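# Toys on a coffee table in a combined bedroom and sitting room: where should they be kept?

**Asked November 28, 2018, in Household Storage**

Our household uses one room for both sleeping and sitting. The coffee table stands beside the bed, and it has become the place where all toys are set down. Plush animals, small vehicles and a soft ball remain there overnight. We have one woven basket with a cut-out handle. Is a single basket sufficient, or should the plush toys be stored apart from the hard ones? Clothing also tends to collect on the armchair and ottoman, and I would welcome advice on that as well.

---

**Answer 1** (accepted, 16 votes)

A single basket is sufficient for a small collection. Members of the Numham board generally recommend the following:

1. Place hard toys, such as cars, at the bottom.
2. Place plush toys on top.
3. Keep the basket on the floor beside the table, within reach of the child.
4. Clear the table once each day, before the bed is made up for the night.

Clothing should be dealt with first. Garments left on seating are usually neither clean enough to fold nor due for laundering, and they require a hook or a chair of their own - otherwise they will return to the ottoman.

Before purchasing a second container, keep to this arrangement for 7 days. A typical quantity might be: a white bird with orange feet, a monkey or sloth, a smaller cream animal, a striped round toy and one little vehicle.

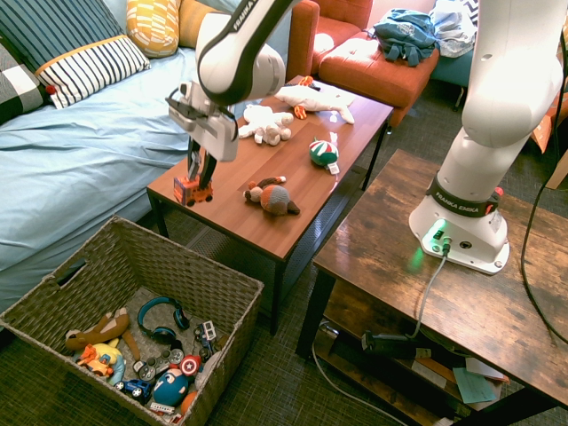 A collection of that size does not call for shelving. Check sewn-in tags when sorting, as washing instructions differ between plush toys, and wipe the tabletop with a barely damp cloth.

---

**Answer 2** (2 votes)

We purchased a lidded box from Totasell. It is satisfactory. The lid is heavy, so the toys are still on the table.

---

**Answer 3** (0 votes)

Please see the earlier thread on wicker baskets, reply 183. Line the basket with cotton if it snags.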